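# Rurstead Break Area Inventory

A plain list of the furniture and small appliances in the shared break area at Rurstead, with notes on how each entry was written and how to fix one that is wrong. The list is kept as Markdown and CSV in the same folder. It is meant for the people who set up the rooms, order replacements, or need to know what a room has before they book it.

Last full check: Mon 23 September

## What is in the folder

- `README.md` — this file
- `items.csv` — one row per item
- `rooms.csv` — one row per room or open area
- `photos/` — reference photos, named by item number
- `retired.csv` — items that have left the building

There are 120 rows in `items.csv`. Item numbers are never reused. Number 1777 is the highest in use, because the numbering was carried over from the old Geltavthorpe building list and most of that list has been retired.

## Columns in items.csv

| Column | Meaning |
|---|---|
| `item_no` | Number on the sticker, digits only |
| `kind` | Short name: microwave, table, chair, kettle, desk |
| `room` | Must match a name in `rooms.csv` |
| `color` | Main color, one or two words |
| `condition` | good, worn, repair, retire |
| `moves` | yes or no |
| `note` | Free text, 100 characters at most |

`moves` is for things that get pushed from room to room. All chairs on casters are marked yes. Microwaves are marked yes as well, even though they stay put most of the year. If you find a "moves" item in the wrong room, you don't need to edit the row unless it has been there for two checks in a row.

## Kinds

Use the kind names that are already in the file. "Office chair" and "swivel chair" were merged into `chair` last year, and the difference now goes in the note. Tables and desks are separate kinds. A `table` can be approached from any side and a `desk` has a working side, and if you can't decide, call it a table.

Kettles get their own rows. Mugs, plates, spoons and other loose kitchen things are not listed at all. The glass turntable of a microwave is treated as part of the microwave, so a missing or cracked turntable is written in the microwave's note and the condition is set to `repair`.

## The microwave

The white microwave on the round table is the entry people ask about most, so it gets a longer note than the file allows.

It has two round dials on the right side of the front, one above the other. The door is hinged on the left and swings out a long way, so leave the left side of the tabletop clear. A mug or a lunch box left there will get pushed along by the door. The cord comes out at the back right. Keep it on the tabletop and out from under the microwave.
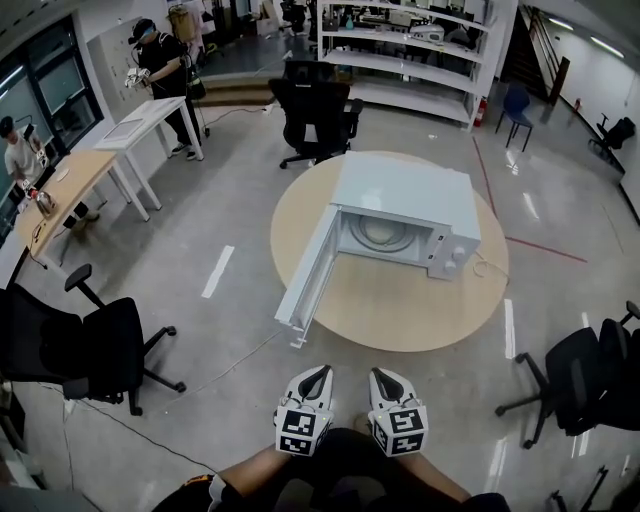

*Photo: Rurstead rooms inventory, `photos/` folder. Free to reuse inside the project.*

The round table is light wood and is listed separately. Please don't combine the two rows. They were combined once, and when the microwave was moved for cleaning the table went missing from the next check.

For cleaning:

1. Unplug it.
2. Take out the turntable and wash it in the sink with dish soap.
3. Wipe the inside with a damp cloth, including the ceiling.
4. Wipe the door on both sides and along the hinge edge.
5. Put the turntable back and turn it once by hand to make sure it sits level.
6. Leave the door open for a few minutes before plugging it in again.

Don't use scouring pads on the inside. Spray cleaner goes on the cloth and never straight onto the dials.

## Chairs

The chairs in this area are black office chairs with casters. They are not assigned to anyone. Six is the agreed number for the area on paper, but chairs wander, and a check that finds more or fewer is not an error. Write what you find in `rooms.csv` and leave the item rows alone.

Mesh backs and solid backs look alike from a distance. Check the back up close before you fill in the note. The sticker is under the seat, toward the front.

Common faults, with the wording to use:

- `caster stiff` — rolls but drags
- `caster missing` — set condition to `repair` and turn the chair to the wall
- `arm loose` — armrest moves when pressed
- `sinks` — the seat goes down under weight

## Desks, side tables and the kettle

The light wooden desk with white legs and the smaller white table are both listed as staying put. Boards and papers left on the white table are not part of the inventory.

The kettle row says `metallic` in the color column. That was a judgment call, and `silver` would also have been fine. Empty the kettle at the end of the week. Descale it when the bottom starts to look chalky, with plain white vinegar and two rinses.

## Sources

Most rows come from walking through with a clipboard. Rows marked `J` in the note were copied from the Jasero delivery sheets and then checked against the sticker. Rows marked `A` came over from the Ateş storeroom and may have an older style of sticker — the digits are the same but the paper is yellow.

## Known problems

- Purchase dates are missing for most of the older items, and there is no plan to fill them in.
- Some photos are older than the rows they go with. If the photo and the row disagree, trust the row.
- `worn` is used unevenly. Some checkers use it for any scratch.
- The gray concrete floor makes dropped stickers hard to spot. Spare stickers are in the supply drawer.

## Making a change

Edit the CSV, keep the rows sorted by `item_no`, and write one line in the commit message saying what changed. Don't delete rows. Move them to `retired.csv` with the reason in the note. The next full check is planned for October, and changes sent before then will be included.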